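5 min read

Saturday, a little after ten, and the car park at Trutberg is already full. Families mostly, a few students, one man with a dog who gets sent back to the gate. The robotics lab is up on the second floor and the line for it goes down the stairs.

Eleni Tomić is running the open day and has lost her voice. "Ask me anything but ask me fast," she says. She leads the simulation group, has done for three years, and before that was on the hardware side at Kovačević, fixing arms that other people had broken.

So why show visitors a simulator and not the real thing?

"We do both. The real cell is downstairs, Ilir has it, you get to stand behind the glass. But up here kids can drive. Downstairs if you drive the wrist into the table that's a repair bill. Up here I press reset."

The simulator is called Zusik. Named after a cat, she thinks, it was before her time. It runs on an ordinary desktop with a big screen turned to face the room, and visitors sit down one by one with a game controller. The task is always the same: get the arm over a dark block on a table, close the gripper, lift. You have 12 tries. Most people use up four or five just learning which stick does what.

Tomić says the first thing visitors ask about is the room. Green walls, plank floor, a brown door. Why bother?

"Because an empty gray void makes people seasick, that's the short answer. The long answer is the shadows. You judge height from the shadows, you do it without thinking. We had a version with no shadows in September and everybody came down too early. Everybody! Including me."

Does anyone ever try the door?

"All the time. It doesn't open. It's a picture of a door, basically. Children are very angry about this."

Crescencio Cordero wrote most of the contact code, meaning the part that decides what happens when the fingers meet the block. He is standing by the screen eating a roll and doesn't seem to mind being interviewed with his mouth full.

"Touching is the hard bit," he says. "Moving through air, fine, that's geometry, that's been solved forever. Then you touch something and it all goes to hell. Too stiff and the block shoots off across the room. Too soft and the fingers sink in like it's butter."

He has a folder of the bad ones. Blocks through walls, blocks through the floor, one where the arm folds up and shakes. He shows these to anyone who asks and they are by far the most popular thing on the floor.

How good is it now? He shrugs. A grasp that works in Zusik works downstairs "most of the time." Pushed for a number he gives one: the group has run more than 2000 grasps in the simulator this year on this block alone, and he'd want to run the same again before he promised anybody anything.

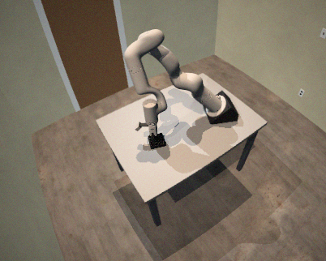
Who gets to drive

By noon the line is shorter and Dragica Babić, who teaches math at a middle school across town, has brought a group up. She has been before. "They think robots are fast," she says. "Then they sit down and it takes them four minutes to get near the thing. I like that for them."

One of her students lifts the block on the third try and gets a round of aplause. The next one doesn't manage it at all and wants to go again, and is told back of the line, like everyone.

Vlasta Pavlović keeps the list of attempts, on paper, on a clipboard. Why paper? "The laptop is for the demo." She won't say who has the best time so far. Staff aren't allowed on the list, after an argument last year.

Downstairs, for comparison

Ilir Krasniqi has the real cell, room 3114, and yes that number is on the ground floor, don't ask him. Quieter here. The arm behind the glass runs its own program and visitors watch.

"Upstairs is more fun," he says, "I know. But they come down after and they look at it differently. They say oh, it's heavy. They hear it." The brakes click when it stops and a small girl jumps every single time.

His own view of the simulator is a bit cooler than Cordero's. Cables, for one. "There's no cables up there. My whole week is cables." Dust is another. A sponsor, Pravex, paid for new gripper pads this summer and they grip well when clean, he says, less well by Friday afternoon.

Would he put visitors at the controls down here? Long pause.

"With a speed limit, and me holding the stop button. Maybe. Ask Eleni, it's her budget."

Asked, back upstairs, Tomić laughs and then coughs for a while. Next year they want two screens side by side so people can race, and she would like a chair that goes lower for the smaller kids, the current one being stuck. The lab stays open until four, last drivers seated at half past three, no booking needed for the glass room downstiars.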